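Ticket: hot water goes cold after a few minutes, upstairs shower
Opened by: Sandamali Selvanayagam
Property: Willow, top flat, Mullcombe
Status: open, waiting on part

First entry

Hello again, me with the shower. I've been asked to put everything in one place instead of sending six separate messages, so I'll keep adding to this as I go.

The problem: the shower starts off lovely and hot, stays that way for eight minutes and then goes properly cold. Not lukewarm, cold! If I turn it off and wait a bit it comes back for another go. The kitchen tap seems fine whenever I try it, and so does the bathroom basin, which makes me think the boiler is all right in itself. It's the combi in the airing cupboard, the one that was here when I moved in.

Pressure gauge says it's in the green. No error code showing. I haven't touched the thermostat on the wall, it's been at 20 since April.

Second entry

Thanks for the list of things to try. I've done the easy ones.

Shower head off and soaked in vinegar overnight. There was a fair bit of scale in it (this water, I swear you could build with it) and the spray is much better now, but it still goes cold. Slightly sooner if anything, which I suppose makes sense if more water is coming through.

Hot water temperature on the boiler was set right up at the top. I've brought it down a notch as you suggested. No difference that I could tell, so I've left it there.

I also ran the kitchen tap hot for 14 minutes with a timer going and a cup of tea in the other hand. Stayed hot the whole way. So it really is just the shower.

Third entry

Right, this one is interesting. My neighbour downstairs said her shower used to do the same and hers was the mixer valve. Something inside gets gummed up with scale and then it can't make up its mind between hot and cold. I had a go at turning the temperature handle from one end to the other while it was running, and there's a stiff patch just past the middle where it sort of crunches. I don't remember it crunching before, but then I never turn it that far.

I also felt the pipe going into the valve (carefully) once the water had gone cold, and the hot side was still hot. Too hot to keep my hand on. So the hot water is getting there and then not getting any further.

Could someone confirm whether I'm allowed to take the cover off myself? I've got the right screwdriver and I can see where the isolating valves are, but I don't want to get told off afterwards.

Fourth entry

Thanks for ringing back. As agreed I've not taken it apart, and Nanayakkara Plumbing came round at half past eight in the morning, very prompt. He had the cover off in no time and said yes, cartridge. He cleaned up what he could and put it back together, and I got a decent hot shower that evening, so I was ready to close this.

Then the next morning, cold again. Twelve minutes this time, so there's an improvement, but I've got long hair and it isn't enough!

He did warn me cleaning it might only be a stopgap. The valve is a Pata, and he says the cartridge for that one has to be ordered because the newer sort is a slightly different length and won't seat properly. He's written the code on the back of his card and I've copied it into the form on your website, in the box marked parts. Please check it went through, as the page just went white when I pressed send.

Fifth entry

Got your message, glad the form worked after all. To answer the questions:

Yes, somebody can be in to let him in, any morning before 11. Afternoons are trickier for me.

No, there's no leak. I've had a good look along the bottom of the tray and the ceiling downstairs is dry, I asked.

Yes, I'm happy for the water to be off for an hour, just knock first so I can fill the kettle.

And the quote for £22 plus fitting is fine by me if it's fine by the landlord - I did send it on to him but haven't heard. If you could chase from your end that would be a big help.
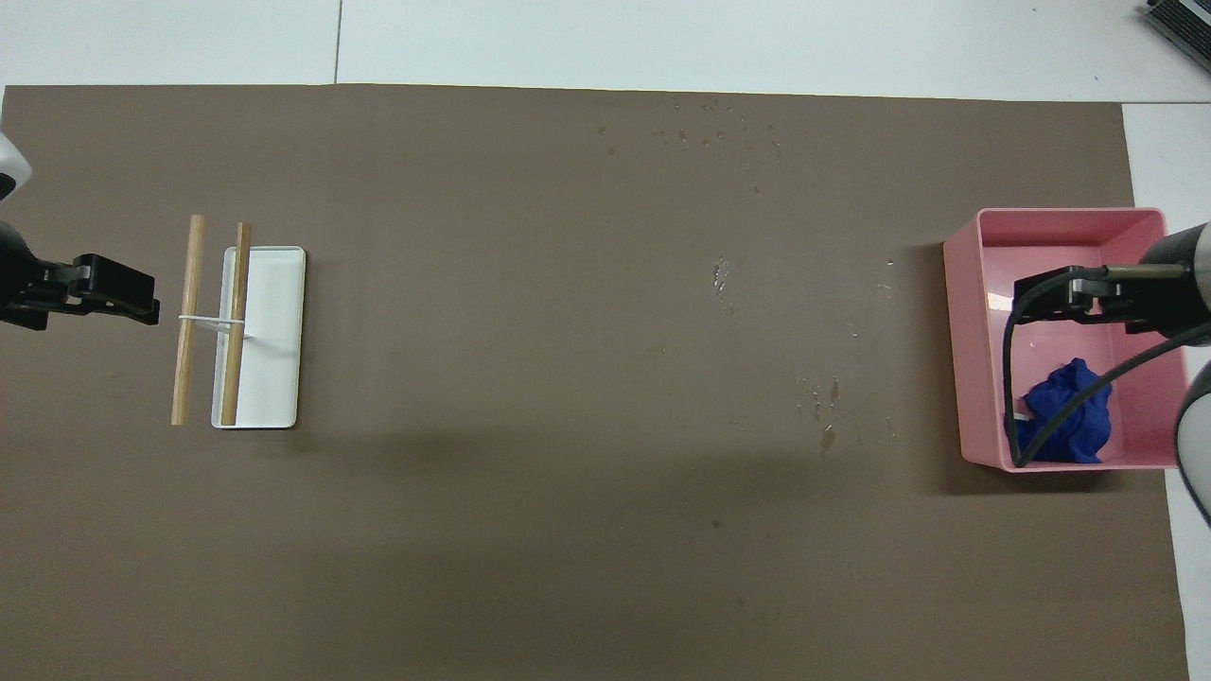 In the meantime I'm having short showers and washing my hair over the bath with the mixer tap, so it's not an emergency, but please don't close the ticket until the new cartridge is in and I've had a few mornings to test it. I'll add another entry once he's been.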